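클라나드(Clanard) 6연발 퍼커션 리볼버, 목제 케이스 포함

분류: 경매 출품 > 골동 총기 > 권총
2019년 3월 14일 | 스코른턴 경매 편집부

19세기 중반 클라나드 공방에서 제작한 6연발 퍼커션 리볼버입니다. 총열은 팔각이며 윗면에 공방 이름이 새겨져 있습니다. 일련번호 257이 프레임, 실린더, 총열 하부에 모두 동일하게 남아 있어 주요 부품이 제짝임을 확인했습니다. 총열 길이는 151mm입니다.

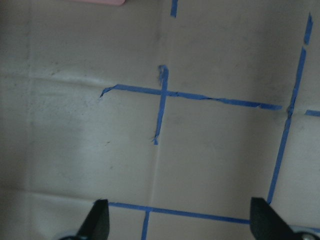
파란색 테이프로 선을 표시한 밝은 베이지색 바탕면

금속 표면의 원래 청색 마감은 60퍼센트가량 남아 있고, 나머지는 고르게 갈변했습니다. 총구 주변에 얕은 부식 자국이 있으며 강선은 선명합니다. 호두나무 손잡이는 왼쪽 아래 모서리에 오래된 눌림이 있으나 갈라진 곳은 없습니다. 공이치기는 반안전 위치와 완전 장전 위치에서 모두 정상적으로 걸립니다. 실린더 고정쇠의 스프링은 후대에 교체된 것입니다.

케이스는 참나무이고 안쪽은 녹색 모직으로 마감했습니다. 화약통, 탄환 주형, 니플 렌치가 함께 들어 있습니다. 주형은 구경이 맞지만 공방 각인이 없어 원래 구성품인지 확정하지 못했습니다. 열쇠는 없습니다.

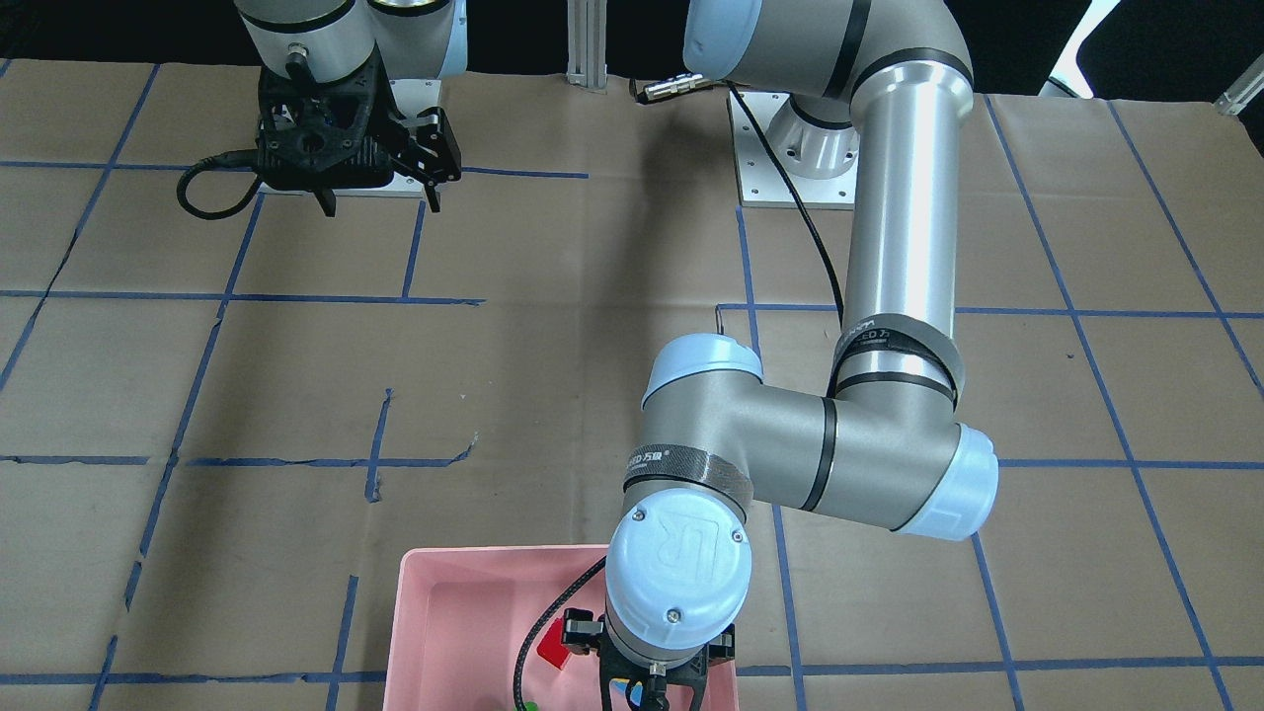 이 총은 레브첸코 컬렉션에서 나온 것으로, 이전에는 룰렉 경매에서 한 차례 거래되었습니다. 당시 영수증 사본을 낙찰자에게 함께 드립니다. 그 이전의 소장 이력은 확인되지 않습니다.

시작가는 3,000유로이며 낙찰 수수료와 운송비는 별도입니다. 실물 열람은 예약 후 가능하고, 분해 점검을 원하시면 예약할 때 미리 적어 주십시오. 해외로 보내는 경우 수출 허가와 도착 국가의 반입 허가는 구매자가 준비해야 합니다. 허가 절차가 길어지면 12월까지 무료로 보관해 드립니다. 본 품목은 수집용으로만 판매하며 발사 성능은 보증하지 않습니다.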